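Bin picking in the shared shop: questions we keep getting

July 15, 2022
By the Ferar build crew
64 shares | 20 comments

Wrote most of this on a lunch break. People keep emailing the same stuff so here it is in one place. Will add more when there's time.

What is Ferar?

Our name for the whole setup. Secondhand KUKA arm, a gripper, two metal bins, one computer. It picks a thing out of one bin and puts it in the other. Then it does it again. Built in a shared workshop in Carnness, evenings mostly, started last November.

Is it a product? Can I buy one?

No. No kits either. Hobby build, shared costs.

Why such a big arm? Wouldn't a desktop one do?

Probably would. We had a desktop one first, servo type, and the wrist sagged every time it picked up anything heavier than a sock. Then this one came up in a surplus sale and the price was less than we'd already sunk into servos. Downsides: heavy, needs its own circuit, and you have to take it seriously. More on that below.

How did you get it into the building?

Pallet jack, rented van, one very bad ramp. Measure your doors. Measure them again with the door actualy on the hinges.

What does it pick?

Toys, play food, squeeze bottles, odd blocks. Whatever people drop in the donation box, as long as it isn't sharp and doesn't leak. We want a mix of shiny, curved, squashy and hard. Matching boxes all lined up would be a lot easier and we'd learn nothing from it.

Does it know what the things are?

No. It doesn't have names for anything. It looks for a spot where two fingers could close and goes for that. A toy eggplant and a bottle are both just lumps with sides.

How often does it work?

Depends on the day and what's in the bin. Last long run we logged was 64 tries, 53 good picks. Good means it left one bin and landed in the other. Most of the misses were two objects jammed together, or something lying flat in a corner where the fingers can't get under. Don't compare that with anybody's published numbers, our bins are our bins.

Why metal bins?

Had them. Also they don't flex. We tried plastic tubs early on and the walls bowed when the gripper leaned on them, so the tub would creep across the table and every pick after that was off. Sheet metal stays put if you clamp it. Sloped sides help too, stuff slides back toward the middle.

Bad side is shine. Bare metal throws glare at the camera and the depth readings go patchy, worst on glossy dark things. We keep the overhead lights on one setting and don't touch them during a run.

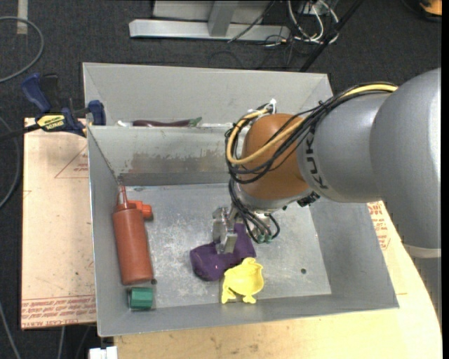
Matte paint would fix a lot of that. We did a test patch on a spare bin and it was better for a week, then the fingers scraped it off. If you know a coating that holds up to being poked all day please write in. Powder coat has been suggested, haven't priced it.

What about the cables?

Biggest time sink of the whole build, no contest. The wrist turns a lot and anything strapped to it turns too. First version we tied everything down tight and tore a connector in one evening. Leave slack. More than looks right. Then move the arm by hand, slowly, to every far position you plan to use and watch what gets pulled. Only then add ties. Check them again after a week, they creep.

Do you clamp the bins?

Yes. Bar clamps, checked before each run. Skipped it once, lost a whole evening's data when the bin shifted and we didn't notice until the end.

What gripper is it?

Metal two finger type, from a small seller called Sung. Came with a flange that didn't match ours so there's an adapter in between, drilled in the shop. Works fine. Manual is thin. Write down the default speed settings before you change them, we didn't.

Can you use homemade fingers?

We printed some. Seven pairs so far. They all broke or got rounded over at the tips. Fine for trying out a shape, wouldn't run them all night.

What software?

Our own scripts on top of open source stuff, plus a planner called Henov that one of the members wrote and keeps rewriting. Henov takes the grasp spot and works out a path that doesn't put the arm through the bin wall. Mostly. It is not public yet. Yes we've been asked. When the comments in the code are readable we'll put it up.

Did you train it on anything?

Started with a model somebody else had trained, did badly on our stuff. Then kept adding our own tries, good and bad. The bad ones matter a lot, save them. We threw out the first month of failures to save disk space and regret it.

How long does one pick take?

Nearly 20 seconds, and that's with the speed turned way down. It could go a lot faster. We don't let it.

Is it safe in a shared space?

Only with rules. Ours:

Arm doesn't move unless two people are there, and one has the stop button in hand.
Tape line on the floor. No one inside it while the arm has power.
Reaching into a bin means stop pressed first, every time, even for one toy.
No music loud enough that you can't hear someone yell stop.
New code runs at the slowest speed with the bins empty.

Someone broke the second rule in the spring and we shut down for two weeks and moved the stop button. Nothing happened, but still. If your shop can't keep people out of the area, get a small arm or build a cage. Ask whoever does your insurance before you haul anything in, not after.

What did it cost?

Not posting a total, half of it was traded or already on the shelf. The arm was the big part. Electrician was second and we hadn't budgeted for that at all. Then cables and connectors, which add up quicker than you'd think.

What would you do differently?

Wiring diagram from day one. Ours is on three pieces of cardboard. Label both ends of every cable. Buy spare connectors. Calibrate the camera after every bump to the table, even the little ones. And put the computer somewhere it doesn't eat sawdust, ours is on its second fan.

Can I come see it?

If you're a member of the Carnness shop, yes, check the sheet by the door for run nights. Guests have to come with a member and sign the form. Kids OK behind the tape line, with an adult.

Can I donate objects?

Yes please. Soft toys, plastic food, empty bottles (rinsed!!), anything about fist size. No glass, no batteries, nothing with long strings, they wrap around the fingers. Leave it in the box, not on the bench.

My arm drifts after an hour or so, does yours?

A bit. We warm it up with a slow loop before calibrating. If yours is way off check the base bolts first. Ours were finger tight for longer than I want to say. Also check that the table itself isnt moving.

Will you help with my build?

By email, slowly. Send the model number and what you already tried. "It doesn't work" gets put at the bottom of the pile.

What's next?

Suction cup on the side of the gripper for flat things. A bin coating. Getting Henov to stop picking the long way around when the short way is wide open. After that not sure, there's talk of sorting by color but it's been talk for a while.

Last bit on file sizes and the logging format still to come, ran out of lunch.

64 shares | 20 comments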